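Week 6 handout: notes from our Fekevo lab visit

Thanks to everyone who made it over to Fekevo for the open day! I promised I'd write up my notes, so these go with chapter 4, and yes, they can come up in the discussion section.

Uzma Khokhar ran the kitchen demo, the one I'd been going on about all month. Two arms share one table, and the job we looked at was handling plates at a dish rack.

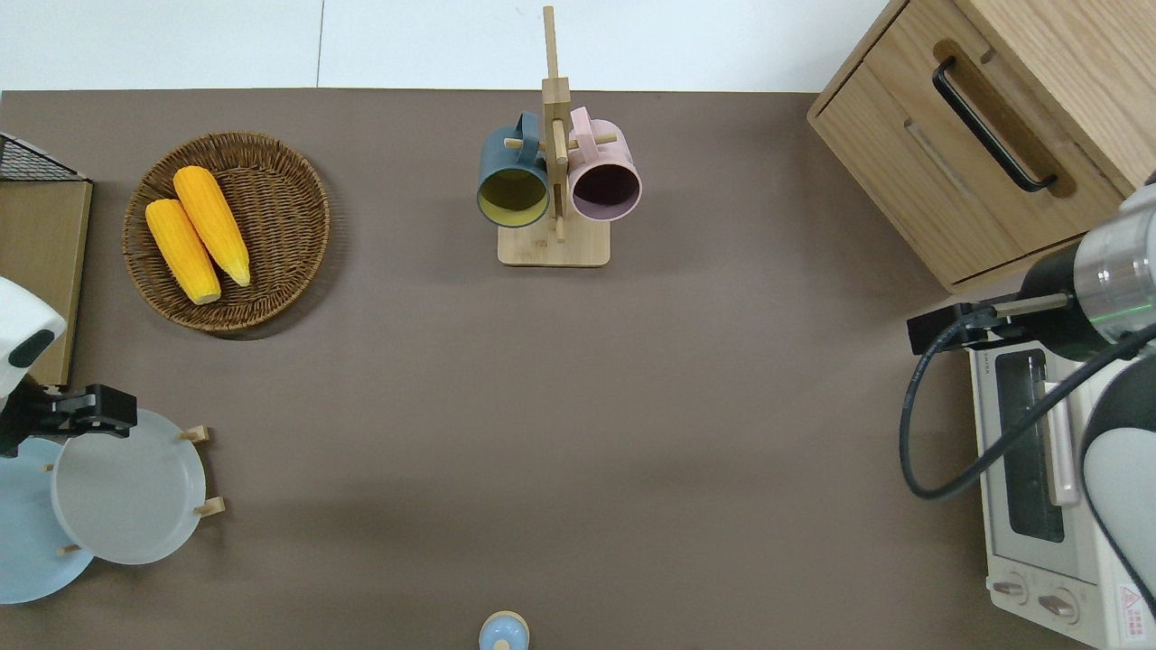 Fig. 1. The two-arm kitchen table, with the dish rack at left and the toaster oven at right.

Think about what a plate asks of a two-finger gripper. It's thin and round, and the only easy place to hold it is the edge (squeeze in the wrong spot and it swings on you). Uzma told us her group has logged 1252 plate grasps so far and wants 2000 before they change anything.

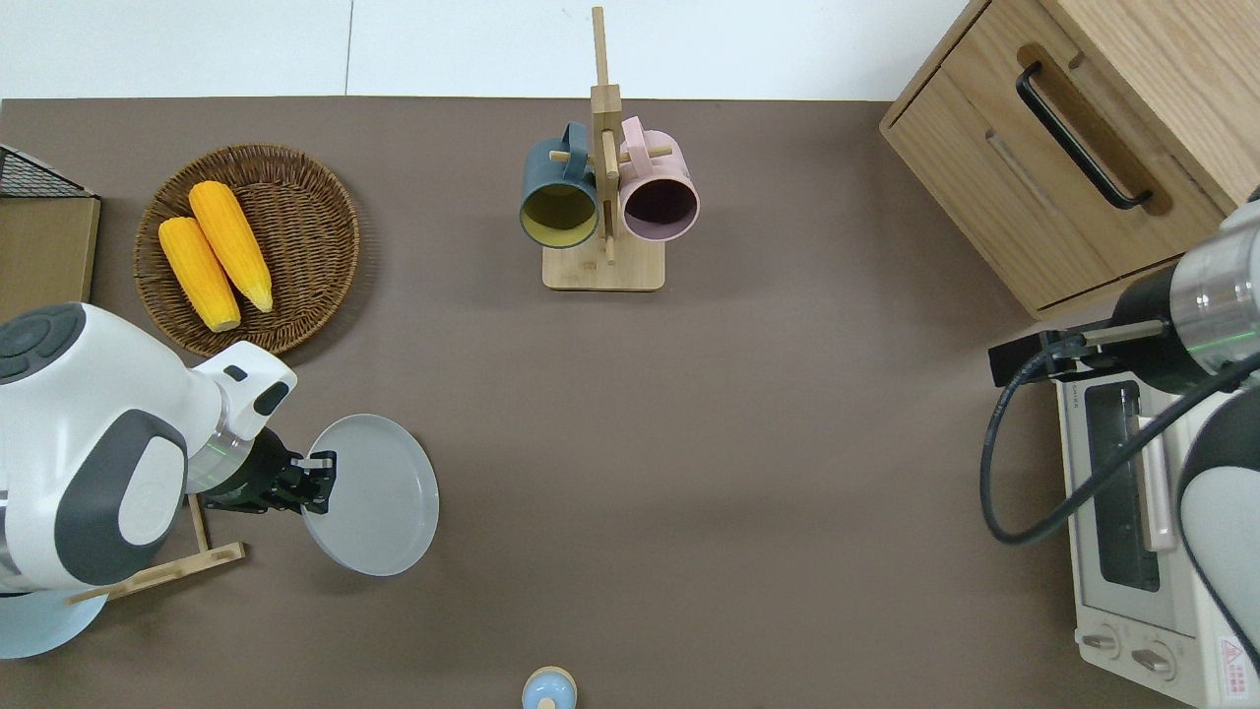
Seidu Arthur asked the question I liked best: how does the arm know how hard to squeeze? Go back to the force control section on page 19 and try answering it in your own words. A short paragraph is plenty, and a sketch with arrows is fine too! Bring it to class and we'll compare.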